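Substitution of candidates (Rusdale)

I've kept this entry going for a few years now, mostly because the same questions come up every time a ward or a district picks its people, and the printed rulebook is a slog. So this is my attempt at a plain account of how a party in Rusdale swaps one candidate for another after the selection is over but before the ballot papers are settled. If you're after the rules for filling an empty seat between elections, that's a by-election and it works quite differently!

What it means

Substitution is when a party takes a name off its nomination paper and puts another one on. In Rusdale the two things have to happen together, on one form, which people call the swap sheet (the official title is far longer and I have never once heard anyone say it out loud). A party can't simply drop its candidate and think about it for a week. If the sheet comes in with only half of it filled in, the returning officer treats it as if it had never arrived, and the original candidate stays put.

There are 26 districts in Rusdale and each party may put up one name in each. Independents have no right of substitution at all, which strikes me as fair enough – who would they be substituted by?

Background

The old practice was very loose. Party headquarters wrote a letter, the letter was read out at the town hall, and that was that. Candidates sometimes learned they had been replaced from a neighbour. The rules were tightened after the Kurnevgate affair, named after the street where one of the parties had its offices, when two different people both turned up to the same hustings as the party's candidate for Arango district. Both had letters. Both letters looked perfectly good to me, I must say, and I've read them more than once.

The court sided with the candidate who had won the members' vote, Danica Mujić, and said that a withdrawal had to come from the person withdrawing. Her name still gets used as shorthand, so if you hear an agent grumbling about "a Mujić signature" they mean one made in person, at the counter, in front of an election clerk.

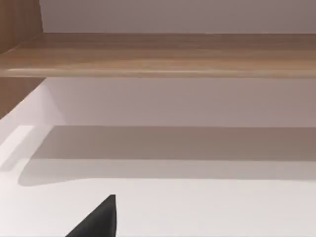
Pale surface with a dark, tapered tip in the foreground.

Grounds for a swap

There are 4 grounds, and the swap sheet has a box for each. The first is death, where the party's agent signs and a certificate is attached. The second is serious illness, which needs a doctor's note and, if at all possible, the candidate's own signature. Third comes disqualification, say where somebody turns out to live outside the district or holds a public post they haven't given up. The last is voluntary withdrawal, and that's the one that causes nearly all the rows.

For a voluntary withdrawal the candidate has to appear in person. Post won't do, email won't do, and a relative with a letter certainly won't do (it has been tried, I'm told with some confidence). The clerk reads the statement aloud, the candidate says yes or no, and both of them sign.

Timing

The window opens the morning after selections close and stays open for 11 days. It shuts at four in the afternoon on the final day, by the clock in the election office. After that only a death can reopen things, and then the vote in that district is put back to a later date.

Most selections are held in April, so the window tends to fall when everybody is already out knocking on doors and getting leaflets printed. Agents hate this. I have some sympathy, having once folded a great many leaflets for someone who was off the ballot by teatime.

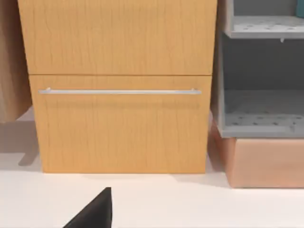
Who can be the replacement

The new candidate must have been a party member before the selection took place, and must live in the district or own a business there. They also need 40 signatures from registered voters, gathered afresh. Signatures given to the first candidate don't carry over, even when it's the very same people signing again with the very same pen.

A runner-up has no automatic claim. Parties may offer the place to whoever came second, and many do, but their own rules decide it and the election office stays out of that side of things.

Challenges

A candidate who says they never agreed to go can lodge an objection at the election office, free of charge. The swap is then frozen and the original name stays on the list until a judge has looked at it. The hearing is short and usually turns on one question, whether the clerk's record shows that the candidate came in and said yes. Members can object too, though they have to show that the party broke its own rules.

See also

Brisar list system, where parties rank their names in advance and the next one down simply moves up
By-elections in Rusdale
Nomination papers and deposits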